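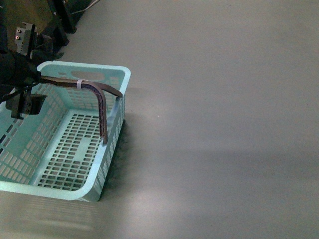

Arm over the turquoise basket, strap across the opening.

January 11, 2019
Nenside, shop cell and gray table. Working rules, second pass.

Purpose of the day: go through the draft operating rules line by line with the cell running, and mark each one keep, change or drop. The first draft was written at a desk in May and reads like it. Several rules can't be checked by the operator at the time they apply. Those get rewritten or dropped.

Software is Pallora on the cell controller, Etell build, no changes during the session. Speed cap left at the commissioning value. Anything below marked "open" is not in force yet.

Rule 1. Flexible items near a basket.
Old text: "Ensure flexible items are properly controlled before placement." No one could say what properly means. Straps, belts, cable and cloth all behave the same way for our purposes: the held part goes where the arm goes and the rest does not. The planner only knows about the held part.
New text: "With a flexible item in the grip, treat the free length as part of the tool. Clearance to the rim is measured from the lowest point of the free length. Minimum 40 mm while traversing." The minimum ends when the place move starts. From there, contact between item and rim is allowed, contact between finger and rim is not.
A strap can lie over one wall with its end inside the basket. Old draft would have called this a failed place. Under the new text it is an incomplete place if the item is released there, and nothing at all if it is still held. Log it by the state at release only.
Status: keep, as changed.

Rule 2. Ties and clips on test items.
Ties and clips stay on if they were on at the start of the run. Do not add or remove one between runs in the same set. A bright clip gives the detector something to latch onto, and two sets with and without it are not comparable. Write "tie" in the item field.
Status: keep. New, was not in the first draft.

Rule 3. Basket position.
The draft asked for the basket "square to the table edge." Dropped. The baskets get placed at whatever angle and the pose estimate is supposed to deal with that. What matters is that the basket does not move after the estimate. Replace with: "After the pose estimate, do not touch the basket. If it is touched, by a person or by the arm, re-run the estimate before the next move."
Slotted walls and floors gave trouble on the depth side. Points come back from the surface under the basket through the floor holes, and the fitted floor ends up too low. For now the floor height is entered by hand from the basket sheet. The sheet is taped inside the cabinet door. If a basket is not on the sheet, it is not used.
Status: keep, as changed. Floor fit is open, ticket raised against Pallora.

Rule 4. Cable dress.
Cables along the arm are checked at the start of a session and after any stop. Check at full reach and at full fold, by eye, with the arm held. Cables lying near the table are not covered by the draft at all, and they should be. Added: "No loose cable inside the reach of the gripper. Route behind the stand or along the back edge and fix it."
Status: keep, extended.

Rule 5. Clear surface.
The surface beside the basket is kept clear of tools, pens, drinks and phones. Specks and crumbs are not a stop condition. We had one argument over this and the text now says "objects an operator would pick up by hand." Good enough.
Status: keep.

Moved to the shop cell after the break. Same controller build. Warm-up of 20 minutes repeated for the second arm, as the Damasceno procedure asks. Nothing logged during warm-up.

Rule 6. Which fruit counts as available.
Biggest rewrite of the day. Old text: "Pick from the tray." Not enough. Fruit ends up in places other than the tray, and the wrist camera sees all of it.
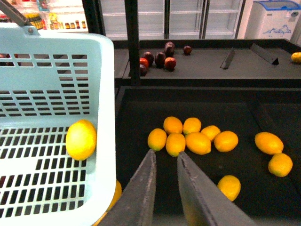 Wrist view over the lemon tray, one lemon in the basket. Apples on the tier behind.

New text has three zones. Source is the tray inside its raised rim. Destination is the basket inside its rim. Everything else is outside. A lemon in the destination is never a pick target, whatever its score. It is usually the easiest target in view: alone, well lit, no neighbors. The detector will rank it first if the zone mask is off, and the arm will happily take out what has been put in.
A lemon between the basket and the gripper is outside until the camera gets a view that settles it. Partial views at the rim are the weak point. Rule now says: "If less than half of the item is visible and the visible part lies along a rim, do not assign a zone. Take a second view." Two views maximum, then skip the item and go on.
Lemons on the upper tier are outside. So are apples, in a lemon run. They are not obstacles in the planner at present because they sit behind the tray rim and the arm has no reason to go there. This is only true while the tray rim is modeled. Check that the rim is loaded before the first pick. One line in the start-up list.
Status: keep, rewritten.

Rule 7. Order of picking in a cluster.
Draft said nothing. Proposed: take items with free space on at least one side first, then work inward. With plate fingers, both need somewhere to go down. A lemon standing by itself should go before one in the middle of a group, even if the middle one is closer to the fingertips. Tried it by hand on the pendant and it felt slow but there was less pushing of neighbors. Needs a proper comparison, six sets each way.
Status: open.

Rule 8. Basket handle.
Upright handles are a collision body. This one was missed completely in the first draft, and the basket model in Pallora is walls and floor only. Until the model has a handle: handle side away from the approach path, approach from the opposite side, and the operator confirms handle position in the checklist before enabling. If the handle is of the swinging type, park it to one side and confirm it stays there.
Status: keep, temporary. Remove when the model is updated.

Rule 9. Shelving posts and dividers.
Posts are modeled as boxes with a margin. Dividers are not modeled. They get moved about by whoever stocks the tier, so a fixed model would be wrong half the time. Rule: no motion above the upper tier in automatic mode. Manual, reduced speed, one person on the pendant and the same person watching. A second person watching does not replace this.
Status: keep.

Rule 10. Glass and appliances in the background.
Glass doors and the chest freezer are outside reach. They still matter for the camera. Reflections off door glass have given ghost detections at other cells, according to the Damasceno notes. We did not see any, but we also did not look for them in any ordered way. Added a depth cutoff behind the shelving. Detections beyond it are discarded and written to the log with their class, so that we can go through them later.
Status: keep. Log review open.

Rule 11. Stops.
Any operator may stop the cell for any reason and does not have to write a justification. The log needs the time and what was in the grip, no more. Under the first draft the form took longer than the restart, and people used the pause key instead of the stop. Pause is not a stop. The drives stay live. This sentence goes in bold on the wall sheet.
Status: keep, form shortened.

Rule 12. Hands.
No hands in the basket or on the tray while the cell is enabled, including to straighten fruit. Repeated here in full because it was buried in a footnote. Put it first when the sheet is renumbered.

Leftovers:
- Grip force limits for citrus are still copied from the foam test blocks. Wrong by principle even if they happen to work. Measure.
- Bruised or green-patched fruit stays in the set. Do not sort it out by eye before a run.
- Basket sheet needs a column for handle type.
- Naming. "Basket," "bin" and "tote" are all used in the draft for the same thing. Use basket.
- Start-up list is now longer than one page. Etell template allows two sides, so leave it.
- Renumber, print, replace the sheet at both stations on the same day. Old sheets go in the shredder.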